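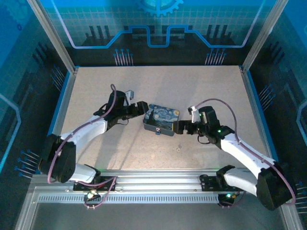 Before we commit the whole of February's arm time to a thousand more hand-driven demonstrations, I'd like somebody to tell me what we think the policy is learning from them. I've been driving these two arms long enough to know that a good half of what goes into a demonstration is me fighting my own lack of feeling in the fingers. Take the tin with the night sky on the lid. It's small, both grippers have to be on it at once, one at each end, and when I'm on the controls I can't feel whether the left one is holding or just touching. So I squeeze, wait, squeeze again. All of that gets saved as if it were skill.

Sérgio wrote:

> I think we're closer than people on this list give us credit for. The
> tin set is our cleanest so far and the new operators picked it up in
> 15 minutes. My proposal is that we stop arguing about the method and
> go for volume. We have 1,000 demonstrations now. If we get to 2,000 by
> the end of February I'd expect the two-arm hold to mostly sort itself
> out. Guerreiro went the same way with their drawer task and they were
> happy with it. Ásdís can set up the shifts. Any objections?

Yes, a few.

First, "cleanest" according to what? I went through 149 of the tin recordings, picked by date and not by who was driving. I didn't score them, I just watched them at double speed with a coffee. You can tell the operators apart with no names on the files. One person always takes the left end first and brings the right arm in late. Another closes both together. Somebody (I suspect me) comes in too high every time and has to drop down at the end. If the policy averages those, I don't know what it gets, and I don't think you do either. Doubling the pile gives us twice as many habits to average.

Second, "picked it up in 15 minutes" means they could get the tin off the table without dropping it. I'd call that coping. Amândio was still improving after two weeks, and his early runs are in the set alongside his late ones with the same weight. Has anyone tried training on the late ones only? It would take a night on the machine and no arm time at all. I asked this in the spring and got a thumbs up and then silence.

Third, Guerreiro. I talked to Sandrine Lefèvre after she came back from visiting them. The drawer is a one-arm job. One arm can be a little off and the drawer doesn't care. With two arms on one stiff object, if the left is a few millimeters out then the right one has a problem too, and the two of them start pushing against each other through the tin. I can't see how their result tells us much.

Fourth, and I know this one is unpopular, I'd like us to try moving the arms by hand again for at least part of this. I remember why we quit. It takes two people for two arms, your hands get into the camera view, and Farkis never did fix the drag in the shoulder. But when I had hold of the arm itself I could feel the tin push back, and I didn't do the squeeze-and-wait thing. Those old recordings look calmer to me. Maybe I'm fooling myself. A small batch would settle it.

What I'd agree to:

Freeze the tin set where it is. Train once on everything and once on only the late runs from the three steadiest drivers. Same start positions for both, written down before anyone looks at a result.

Do one batch by hand guiding, same tin, same table. Benedita Sequeira has said she'll take the other arm if I take one.

Have somebody who didn't train the thing decide what counts as a success. Last time a run was marked good with the tin held at an angle I wouldn't trust with a sandwich, and the argument for it was that both grippers were still closed.

If the plain "everything" version wins, fine, I'll take a double shift and stop complaining on the list. I'd be glad to be wrong, it would save us all a lot of thinking. But I don't want to spend another month teaching the arms to hesitate the way I do.

Ásdís, please don't put out the shift sheet until this has had a few replies. Also, are we still on the old Midis build for the controllers, or did the update go in? The right side felt slower to me last time and I'd like to know if that was the software or my wrist.

Amândio Esteves has the list of which recordings are whose, if anyone wants to check my claim about the habits.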